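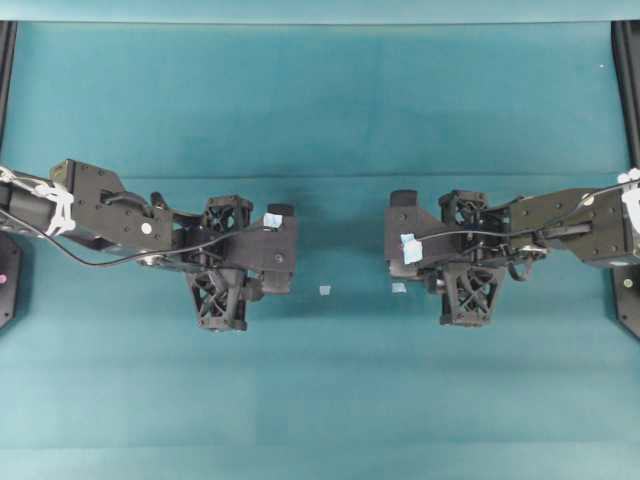

4.2 Comparison of finger designs

Both arms were fitted with the same printed lattice fingers for the main trials, so that any difference between left and right could be put down to the controller or the cabling (Figure 3). The solid Pichler fingers used in October were kept as the baseline. Closing force was set to the same value for both designs and was not changed between blocks.

Each block consisted of handover and pick-up tasks on the cloth-covered table, run under the Custberg controller at a fixed rate. In total 328 trials were completed with the lattice fingers and 122 with the baseline; the smaller number reflects a worn drive in the left baseline gripper, which Rowlands replaced twice. Trials stopped by the operator were logged as failures.

The lattice fingers bent more under side loads and were slower to settle after contact. They dropped fewer thin objects, but rigid blocks tended to turn in the grasp when held near the tip. Cable drag at the wrist was visible in the joint current of both arms and was subtracted using a no-load sweep of 2000 samples per arm. We did not correct for drag during fast turns of the wrist, where the sweep and the task data did not agree well.

Figure 3. The two arms with lattice fingers fitted, grippers facing each other over the work surface.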